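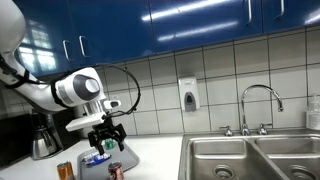 Glossy blue upper cabinets and the white tile wall under them.

Kitchen > Cleaning > Cabinets and tiles
Search this site Go

How to clean glossy cabinet doors and tiles without streaks

Glossy doors show everything. When the light is on, every wipe mark comes out as a gray cloud, and many people then take a stronger cleaner. Please don't do it. I have cleaned the kitchen in our flat in Skolham this way for 4 years and the lacquer is still good.

You need 2 microfiber cloths, a soft old toothbrush, a bowl and a mild dish soap. I use Bako, but any soap without sand or bleach is fine.

1. Put 300 ml of warm water in the bowl with a few drops of soap. More soap makes more streaks.

2. Dust the doors with a dry cloth first. Grease and dust together become a paste.

3. Wet the cloth, wring it very well, and wipe from top to bottom. Go slowly at the lower edge, where steam from cooking leaves a sticky line.

4. Clean behind the bar handles. Pull the cloth through the gap like a ribbon - the brush can scratch there.

5. Dry every door at once with the second cloth. Finish one door before you begin the next one.

6. Now the tiles. Wipe them with the same water, then brush the grout lines, first the vertical ones and then the horizontal ones. For old stains leave a little baking soda paste on the grout for 22 minutes and rinse.

7. Look at the doors from the side with the lamp on. If you still see a cloud, breathe on the place and rub it with the dry cloth.

I do the doors every second week and the grout in March and in October.

Tags: cabinets, grout, high gloss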